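# Pourquoi un gâteau monte-t-il dans le four ?

*Fiche à l'usage des jeunes visiteurs, atelier de pâtisserie Pelkonen, Billinbridge*

Lorsqu'une pâte à gâteau entre dans le four, elle est basse et coulante. À la fin de la cuisson, elle a parfois doublé de hauteur. Ce changement s'explique par des bulles de gaz minuscules.

## D'où viennent les bulles ?

Une partie des bulles est formée avant la cuisson. Quand le pâtissier bat le beurre avec le sucre, ou les œufs avec le sucre, il emprisonne de l'air dans le mélange.

Les autres viennent de la levure chimique. Cette poudre blanche contient un acide et du bicarbonate. Mouillés, puis chauffés, les deux produits réagissent ensemble et libèrent un gaz, le dioxyde de carbone. C'est aussi celui des boissons pétillantes.

## Que se passe-t-il à la chaleur ?

Un gaz chauffé prend plus de place. Les bulles gonflent donc et poussent la pâte vers le haut. Pendant ce temps, les œufs durcissent et l'amidon de la farine épaissit. La pâte se fige autour des bulles – on obtient alors la mie, avec tous ses petits trous.

Si la porte du four est ouverte trop tôt, l'air froid entre, les bulles rétrécissent et le gâteau peut retomber.

## Et les grands gâteaux de fête ?

Une pièce montée de cinq étages peut nourrir plus de 104 invités. Chaque étage est cuit séparément, puis refroidi entièrement avant d'être garni. Des tiges placées à l'intérieur soutiennent le poids des étages supérieurs.

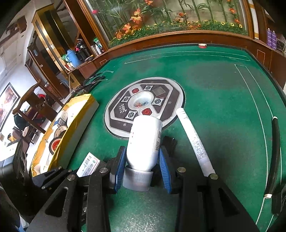
*Flacon blanc à bouchon gris, tenu tête en bas au-dessus d'un tapis de jeu vert.*

## Les mots à retenir

- **Mie** : partie tendre située à l'intérieur du gâteau.
- **Amidon** : substance contenue dans la farine, qui épaissit à la cuisson.
- **Étage** : chacun des gâteaux superposés d'une pièce montée.

L'utilisation du four se fait toujours en présence d'un adulte.

Texte : Kaisu Ikonen. Relecture : Amarachi Okoro.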